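3.2 Coleta das demonstrações

As demonstrações foram recolhidas de duas maneiras. Na primeira, o operador segura o punho do robô com as mãos e conduz o braço até o objeto, com os motores em modo de compensação de gravidade. Na segunda, o operador fica em outra sala e comanda o braço à distância, vendo somente a imagem da câmera do punho. Dois operadores participaram, R. Ambrosio e R. Haque, e ambos treinaram com o sistema antes do registro dos dados. Foram gravadas 100 demonstrações por tarefa, das quais 92 foram aceitas depois da revisão manual; as restantes tinham falhas de sincronização entre a imagem e os ângulos das juntas.

No conjunto Fakau, as tarefas são realizadas junto a janelas e portas. Esta escolha traz uma dificuldade conhecida: a luz exterior altera muito a exposição, e o vidro deixa ver um fundo distante que não tem relação com a tarefa. A Figura 3 apresenta uma vista do punho com a garra aberta e sem objeto, diante de uma janela de caixilho marrom-escuro.

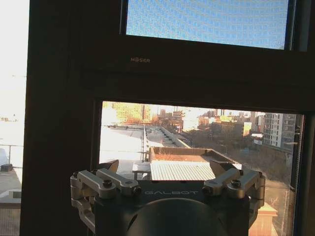

Figura 3. Vista da câmera do punho diante da janela. Entre os dedos da garra não há objeto.

Para cada demonstração guardamos a imagem, a posição das juntas e a abertura da garra, com a mesma marca de tempo. Os trechos em que o operador ficou parado por mais de 9 segundos foram retirados. Não aplicamos nenhuma correção de cor, pois queríamos que a política aprendesse com as mesmas imagens que recebe durante a execução.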